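Laundry and Linens

Folding Towels on the Bed: What the Wollance Folding Study Found

By Nia Ifans
Posted April 21, 2024

Readers of this page know the standard advice on folding towels, and most of it assumes a table. Plenty of homes don't have a free table on laundry day. The bed is what's available, and the bed is soft, rumpled and usually has a few things on it already.

The Wollance study was set up with that in mind. It is a robot learning project run by Heledd Powell and Osian Hopkin at Garemmont, and its goal is a household arm that can pick up a towel from a heap and fold it. The training material comes from people. Each person takes a gripper in each hand, the kind with a trigger and two fingers, and does the chore with the grippers instead of with their hands. The recordings are then used to teach the robot the same movements.

The group collected 2000 folds in ordinary bedrooms. They held back 500 of them for testing and sorted the rest by how the person started, how many times they let go of the cloth, and whether the finished towel was square. The write-up is mostly of interest to engineers, but the sorting is useful to anyone who folds. Two fingers per hand is a severe limit, and a habit that saves work with two fingers also saves work with five.

Find a corner first

The best single predictor of a square fold was the first grab. People who picked up the towel by its middle had to let go and start again far more often than people who looked for a corner. If no corner is showing, lift the heap by any edge and let it hang. A corner will usually drop to the bottom. Take that one with the other hand.

Pull on the diagonal, then lay down

Once you have two ends, pull them apart gently before you put the towel down. Most people in the study pulled on a slant, with one hand high and one low, and that worked for shaking out bunches. It doesn't work for the fold itself. Bring your hands level before you lower the towel, or the first crease will be crooked and every crease after it will be worse.

Put it down flat and leave it

Heledd Powell's group counted regrasps, meaning each time a person released the cloth and took hold of it again. Good folds had 3 or fewer before the first crease. Poor folds had many more, and most of those were small corrections to a towel that was already flat enough. A wrinkle in the middle of a bath towel will be hidden inside the fold. Fix the edges and ignore the rest.

Smooth the sheet before the towel

A loose sheet moves with the towel. When you drag the cloth toward you, the ridge in the bedding comes along and the corner you lined up slides off. Run a forearm over the sheet first. A fitted sheet is better than a comforter, and a comforter is better than a comforter with a throw on top.

Use the near half of the bed

Folds made within easy reach were squarer. The reason is simple: people leaning across a mattress put weight on it, the mattress tips, and the cloth shifts. Stand up straight, fold close to the side, and put finished towels at the far end.

You don't have to clear everything

I expected the study to say that the bed should be bare. It didn't. Phones, notebooks and cables left near the headboard made no difference to the result as long as the patch in front of the person was open. Osian Hopkin says the group left these things where they were on purpose, as a robot that only works on a clean bed is of little use in a house. For people the lesson is smaller. Clear a space the size of the open towel and get started.

Pinch, don't scoop

With a full hand it is easy to scoop up a wad of cloth and hope the corner is in it. The grippers can pick up a wad too, but the fold then starts from a lump. Try taking the corner between finger and thumb only, with the hem lying across the fingertip. It feels fussy for the first few towels. After that it is quicker.

What about shirts?

The method carries over in part. Corners become shoulder seams, and the pull should be level from the start to keep the neck from stretching. The group has begun on shirts but has only a small set so far. Meinir Kemeys, who is handling that part, told me in March that sleeves cause most of the failures. I do sleeves last, folded back over the body, and will report if the numbers say otherwise.

Does the robot fold well?

On towels like the ones it was trained on, it gets a square stack more often than not. It is slow, and thick bath sheets still defeat it. Its most common mistake is the same as ours, grabbing the middle.

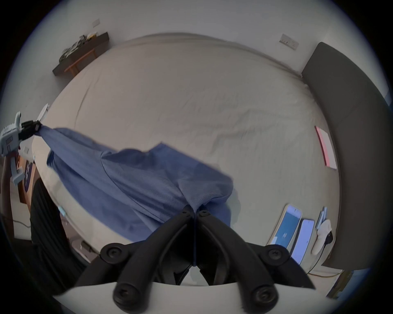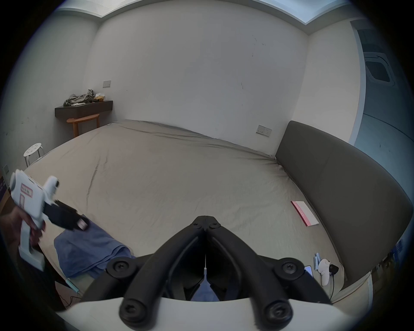

Hand-held grippers and blue cloth on the bed, both pictures.

Next time: fitted sheets, with and without a helper. Send questions on those through the contact form and mention the mattress depth if you know it.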